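4 Setting the Label Layout

This section covers the layout of printed labels on the Kirel desktop label printer. Load the media and run the feed check in Section 3 before you start. Settings made here are stored in the printer and stay in place when the power is off.

4.1 Before you begin

You will need:
One roll of Stalleline media, matte or gloss
The Wendari layout program, installed on the computer
The USB cable supplied with the printer
A ruler marked in millimeters

CAUTION: Do not open the top cover while the status light is blinking. The print head is hot during and after printing.

NOTE: The printer accepts one USB connection at a time. Disconnect any other computer before you continue.

4.2 Entering the media size

1. Turn on the printer and wait for the status light to stay green.
2. Start the layout program and select Printer, then Media.
3. Enter the label width in millimeters. Measure the label only, without the backing paper.
4. Enter the label height. For continuous media, enter 0 and select Cut After Each Label.
5. Enter the gap between labels. Stalleline die-cut rolls have a gap of 3 mm.
6. Select Send to Printer. The printer feeds one blank label and stops.

If the printer feeds more than one label, the gap value is wrong. Repeat steps 5 and 6.

4.3 Choosing the resolution

The printer has two settings, 300 dpi and Draft. Use 300 dpi for bar codes and for any text smaller than 8 points. Draft is faster and uses less ribbon, but thin strokes may break up. Resolution is saved with each layout file, so a file made in Draft will print in Draft until it is changed.
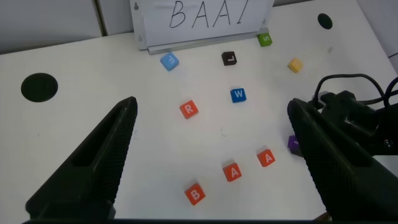 4.4 Choosing a typeface and letter height

1. Select Text, then Typeface. Only typefaces stored in the printer are shown in bold. Others are sent as graphics and take longer to print.
2. Select a letter height. Use Table 4-2 in the appendix to match height to reading distance.
3. Select a weight. Medium is the default.
4. Turn on Fit to Width only if the text is a single line. On two or more lines it gives each line a different height.
5. Print one sample and check it at the distance where the label will be read.

NOTE: Drop-out at the bottom of letters usually means that the lower margin is less than 1 mm. Increase the margin before changing the letter height.

4.5 Weight, case and contrast

Check these three settings together - a change in one often means a change in another. Capitals are easier to align than mixed case but take up more width. 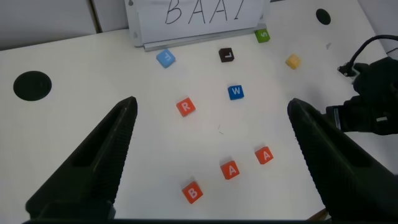
Set the weight after the letter height, using the slider under Text, then Weight. Light weights are meant for address labels and other text read in the hand. For shelf and door labels, use Medium or Bold. Capitals in a thin black line on a white board, like the BAAI lettering at the back of the table, correspond to the Light setting. Bold at the same height fills in more of each letter and narrows the open spaces, so increase Letter Spacing by one step when you select it. Black on white media needs no change to Darkness. For colored media, raise Darkness by two steps and print a sample.

CAUTION: Do not leave Darkness at the highest step for long runs. Ribbon may stick to the media and tear.

4.6 Saving the layout

1. Select File, then Save to Printer.
2. Enter a name of up to 13 characters. Spaces count as characters.
3. Select a memory slot. The printer has 23 slots. A slot marked with a dot is in use and will be overwritten without a warning.
4. Wait for two short beeps before unplugging the cable.

4.7 Cleaning interval

Clean the print head after every 800 labels, or each time the ribbon is changed. Use the supplied wipes only. Let the head cool for ten minutes before cleaning and dry for two minutes before closing the cover.

If faint vertical lines remain after cleaning, run Head Test from the Service menu and keep the printed strip. The strip is needed for a warranty claim. Continue with Section 5, Printing from a List.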